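Fillodbridge Kitchen Notes
August 26, 2020

Thread on water spots and dark glossy surfaces. A few people asked after my post on table covers, so these are my notes.

1/ Our table is white and it picks up coffee rings. I put a dark glossy board on top of it in December. The rings stopped being a problem and water became the problem instead.

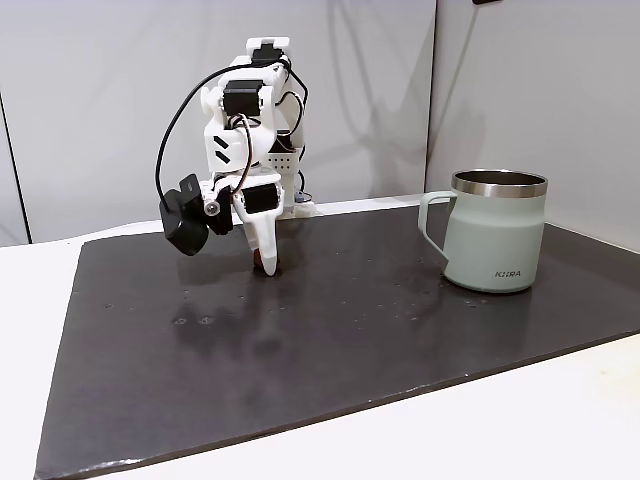 2/ A shiny dark surface shows every drop. On plain white laminate at my last place I could leave a splash until after dinner and not see it. With the board I notice it from across the room. Even the little specks out in the middle, well away from the green mug, stand out. The mug's reflection does too, and I don't mind that part.

3/ Tap water in Fillodbridge is hard. If a drop dries by itself it leaves a pale ring with a sharp edge. One ring is easy to ignore. A week of them makes the board look gray.

4/ What I do now: blot first, then wipe. Wiping first just spreads the water into a thin film and the film dries into streaks.

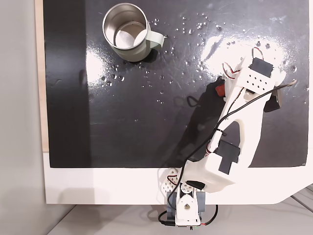 5/ Blotting means laying the cloth flat, pressing down, and lifting it straight up. Two or three presses will cover most spills. Then one dry pass, left to right, with the other side of the cloth. The whole thing takes 30 seconds.

6/ The cloth matters more than the cleaner. I tried paper towels (lint), an old T-shirt (pushed the water around) and a waffle-weave towel from Pruveo. The Pruveo towel won. It was $17 for a pack and I'm still on the same pack. Don't use fabric softener on it or it stops soaking anything up.

7/ For rings that have already dried, white vinegar and water, half and half, on a damp cloth. Leave it a minute, wipe with plain water, then dry. Test a corner first. I would not do this on stone.

8/ I also bought a bottle of Prulska surface polish. It looked great for a day. After that the drops beaded up higher and dried into smaller, darker rings. I gave the rest away. 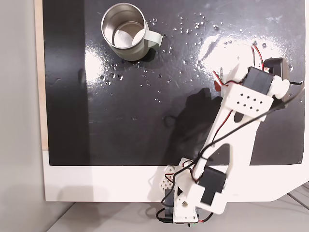
9/ Check your work from a low angle, with the light in front of you. Straight down, the glare hides half of what you missed. I usually find one more streak near the side closest to the lamp.

10/ Mugs. A steel one with a wet base will leave a circle just like a glass does. Dry the bottom before you set it down. If you rinse a mug and bring it back to the table to fill it, shake it out over the sink first. That was where most of my drops came from.

11/ Someone asked about coasters. I have a set of cork ones from Koutsoukos and they work fine under a cup. They do nothing for splashes, and the splashes are most of it here.
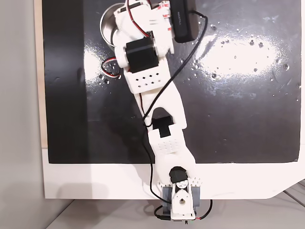 The board from directly above, with the white border along the bottom.

12/ Would I buy a glossy one again? Probably matte next time. The matte version was $79 and this one was $40, so I'm keeping this one until it scratches.

13/ If you have a matte board and hard water, tell me how it holds up. I'd like to know before I spend the money.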